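Keeping the two-arm cell going: notes from the Skustdale workshop

If you dropped by in November you'll know the two-arm cell was not at its best. The hand kept losing its grip halfway up, the thumb had developed a sort of sulky twitch, and I had spent more evenings with a hex key than I care to admit. So I promised a proper update on how we look after it now, and this is it -- pour yourself something, I go on a bit.

The big change is that I stopped waiting for things to break. The tendons in the black hand stretch with use, and you don't notice until a finger closes late and shoves the thing it was meant to hold. Now I re-tension them every 3,000 grasps, whether they seem to need it or not. The cell keeps its own tally, bless it, and puts up a reminder on the Plurnden screen (yes, I have clicked it away before, and yes, I was sorry).

After tensioning comes the part I enjoy most, which is the grasp check. We use plain household stuff on the foam mat: a tall drink can for the hand, a plastic cup over on the other side for the gripper. I bring the fingers in slowly and watch which one touches first. If the upper finger lands well ahead of the thumb, the can gets pushed over before anything has hold of it, and back to the hex key I go.

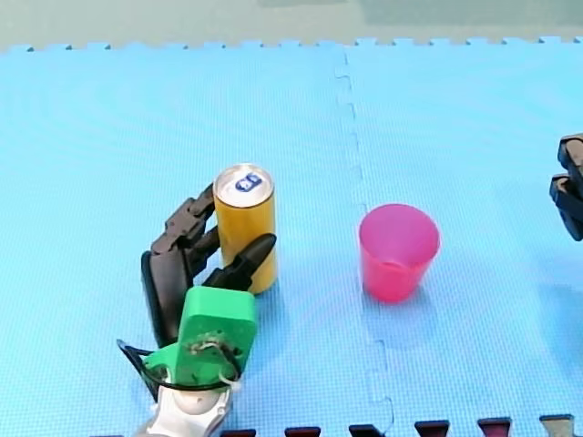
I run 100 slow closes like that before I let the arm lift anything. It sounds like a lot, but it goes quicker than you'd think, and I usually eat my lunch through the second half of it. If more than 3 go wrong I start over from the tensioning step. No arguing with myself about whether one of them "sort of" counted!

Now, the wiring. The green wrist housing is our own print, and we left the face of it open so I can get at the screws and those thin white wires without taking the whole hand off. It looks like a bird's nest in there, I know. One of the connectors had worked itself a hair loose, and that was the thumb twitch, all those weeks of it. I pushed it back in, added a dab of hot glue, and felt very silly. While you're in there, check the black cable too. It needs a generous loop at the wrist or it tugs when the arm turns over, so please don't tidy it up with a zip tie, however much it bothers you.

The gripper on the other arm is a much easier animal. I wipe the fingers, check the mounting screws every 200 hours, and leave it alone. The replacement pads from Maluleke are in the second drawer if you need them.

Next job is a spare wrist housing with a slightly deeper wire channel -- I'll bring the first print along to the next open evening.

Recent items from the Narnano newsletter
Open evening: what to bring and where to park
New shelves in the print room
Plurnden screen update: bigger buttons at last
Wanted: hex keys, any size, no questions asked
Maluleke parts order closes soon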